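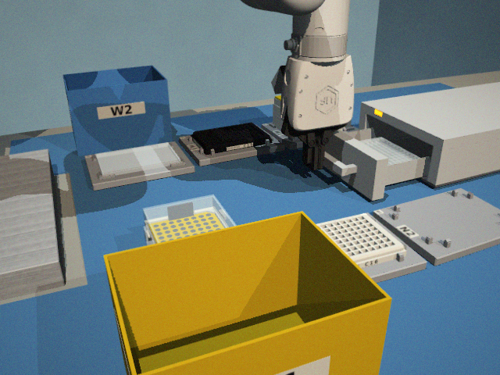 Computer rendering of a blue work table and open blue box.

BELTIMORA, February – The Daron Foundation has awarded grants to three public libraries in the Skekance district for the repair of local newspapers dating back to 1886. The funds will cover the binding and storage of 300 volumes.

"Residents ask for these papers every week," said Vesna Đorđević, director of the foundation. "They deserve proper care."

Reading rooms will remain open during the work. Requests for volumes may be made at the front desk from Tuesday.

Media contact: Kumudini Begum, Daron Foundation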